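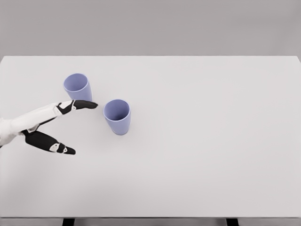
Visits > Workshops and Labs > Culthorpe

Print this page | E-mail this page

Culthorpe opens its handling lab to visitors one Friday in April, and we took the early tour, which starts at 9 a.m. at the side entrance. Parking is in the gravel lot across the road. The sign-in desk hands out safety glasses, and you need closed shoes or they will not let you past the yellow line.

The lab is one long room on the ground floor with 7 cells along the windows. The tour only stops for any length of time at the fourth one, which they call Mekeo. Mekeo is a cup-handling cell: one robot hand, one white table, and plain blue cups with no handles. The job is to pick up a cup and set it down in a given place without tipping it or the one beside it. Most of what we were told was about keeping the cell in a state where that job can be done every day, and that was the part I had come for.

Each cell exists twice, once on the floor and once in simulation. Anything that changes on the real table gets changed in the simulated one before work starts again. The simulated view is kept very bare on purpose, with a white table, a gray background, the cups and the hand. The technician who led our group said they used to model the whole room, down to the window frames, and dropped it when the upkeep took more time than the work did.

The order of work in the morning was explained in some detail. The hand is first opened fully with nothing near it. Then each finger joint is moved through its travel alone, starting at the tip, and the reading is compared with the one from the night before. The thumb comes last. It takes more load than the fingers on a tapered cup and its joints go out of adjustment first. If a joint reads off, it is reset once. If it reads off a second time, the cell is stopped and the hand comes off the wrist.

We watched a hand come off at the bench. There are four screws at the wrist and one connector, and the connector has to be unplugged before the last screw is out or the weight hangs on the cable. They learned this by ruining a cable. The spare hand goes on, the bad one goes in a tray with a paper tag, and the cell is running again in 40 minutes if the spare has already been checked. If it has not, plan on the rest of the morning.

The fingertips are treated as wear parts. At Mekeo they are changed after 150 hours of running, whether they look worn or not. The old ones go in a jar on the bench and a few were passed around. The worn side was smooth and a little shiny, and a new tip next to it felt noticeably grippier. The supplier is Hudik, a small firm that also makes the joint covers. Covers have been slow to arrive this year, and the bench had a short list taped up of which cells were waiting.

The table gets more attention than I expected. It is wiped every morning with a damp cloth and then a dry one, and its level is checked at each corner. A previous table had sagged a little toward the front and the hand kept coming in low at that side — they spent two weeks adjusting the arm before anyone put a level on the tabletop. The present one came from Perić, and it has stayed put so far.

Cups are checked too. There are 13 in the set, all from one batch, kept upside down on a shelf. Any cup with a nick in the rim is taken out. Replacements from a later batch were slightly narrower at the base, so those are used only for visitors to handle.

Questions were taken at the end. Someone asked how they decide whether a fault is in the hand or in the program. The answer was that they run the same move in simulation first. When it goes well there and badly on the table, they go to the hardware with a wrench. When it goes badly in both, the programmers get a call. There are also faults that show up once and never again, and these are written in the log with the time and left alone.

The tour ran a bit over an hour. There is coffee in the front hall but nothing to eat, and the nearest lunch is a diner back toward the highway. Groups are small, so put your name down early. The second tour covers the same cells but skips the bench, so ask for the 9 a.m. one if you want to see a hand taken off.

Filed under: Site Visits, Robot Cells, Maintenance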